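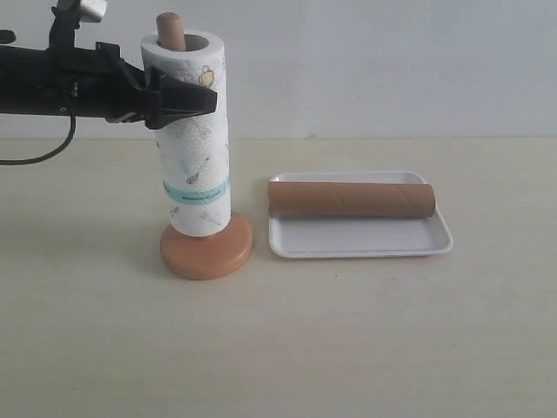

Ticket 3976
Site: Treststead, second-floor kitchen
Opened by: Jolene Mudgway
Assigned to: Kornél Lakatos
Status: monitoring

Problem as reported
Water under the sink cupboard most mornings in July. It gets as far as the skirting by the fridge. Paper towels are being used to mop it up and we are getting through a lot of them. The tap does not drip.

09:15 – Kornél Lakatos
Emptied the cupboard and dried the base. Ran the cold tap for 3 minutes, no leak. Same with the hot. Filled the bowl and let it go all at once, waste and trap stayed dry. Left a sheet of kitchen paper under each joint.

11:40 – Kornél Lakatos
All sheets still dry. Asked Jolene what else runs overnight. She says the dishwasher goes on at 62 degrees when the last person leaves.

14:05 – Kornél Lakatos
Ran the dishwasher on the same programme. Sheet under the waste spigot was soaked by the second drain. The hose clip is the old spring type and turns by hand. The hose also runs along the cupboard floor with no high loop, so it holds water after the pump stops.

14:30 – Béla Vörös
Have we got a 40 mm clip in the van? The Lengyel ones in the store at Hernden are too small, I tried one at Zoltuldale last month.

14:50 – Kornél Lakatos
No, the spigot takes a smaller one anyway. Fitted a worm-drive clip from the van, cut the split end off the hose and fixed it up under the worktop. Ran a full programme, sheets dry.

Next morning, 08:20 – Jolene Mudgway
Dry today. The board at the back of the cupboard has swollen and the door catches on it – can that go on this ticket or do I need a new one?

08:45 – Kornél Lakatos
New one please, joinery goes to Sota Kinoshita. Keeping this open until the end of the month.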